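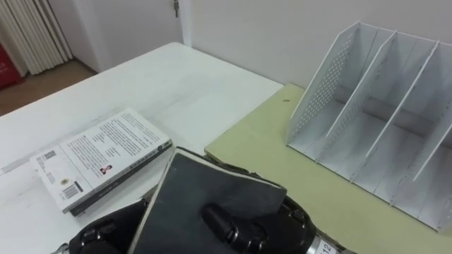

A reader wrote in after my last post to say that books should never go in a file organizer, because the paperbacks slump and the covers curl by spring. She keeps hers flat in stacks and says she has had no trouble in years.

I take the point about paperbacks. Mine do lean if the slot is only half full. But flat stacks don't work for me on a desk. The one I want is always at the bottom, and after a few days the stack has turned into three stacks and there is nowhere to put a plate.

So I'm staying with the white organizer. It cost 8 dollars at Arkico, and I had a coupon for the bigger one but it was too deep for the table. The rule I'm trying is that only books I'm using go in it. Anything I haven't opened in 6 weeks goes back to the shelf in the hall. Dark hardcovers go at the ends, thin paperbacks in the middle where they get some support.

The white table and the yellow-green one are still pushed together. I thought about separating them in November and decided against it – the two together give me room to sort, and the join doesn't bother me unless I'm writing right on top of it.

I did get rid of a fair number of books this month. Two bags went to the swap shelf at Cusside, mostly travel guides and a set of cookbooks I never cooked from. I kept the plain dark ones with nothing on the front, even though I have to open them to know what they are. I may put paper labels on the spines. The label tape I have is 5 years old and doesn't stick well, so that will wait until I get to the store.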